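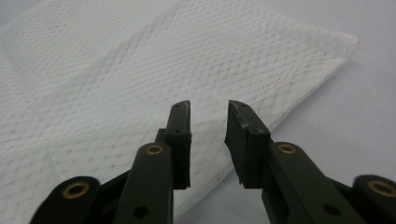
I went back and forth for most of March over whether I needed a mesh wash bag at all, and then my sister-in-law Agustina Quezada (who has opinions about laundry) told me to stop dithering and get the Flisholm, so I did, and I'm so glad!

It's a plain white thing, no frills, and I put my sweaters and the good napkins in it. The mesh is fine enough that hooks from other clothes don't poke through, which was the whole trouble with my old Hurnden one. I lay it out flat on a paper towel after every load and it's ready again by supper. 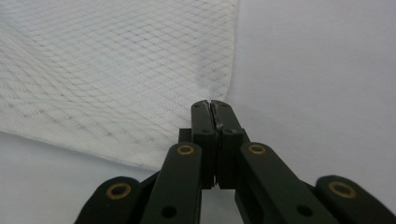 The zipper is my one grumble. It sticks a little at the corner, and you have to coax it around with your thumb – I rubbed a bit of candle wax on mine and that helped, though I wish I hadn't needed to. The size is generous, two sweaters with room to move, but please don't cram a third one in there like I did.

I've run it through 26 washes now and the seams are holding up just fine. Four stars from me, and I've already ordered another for my daughter's dorm room.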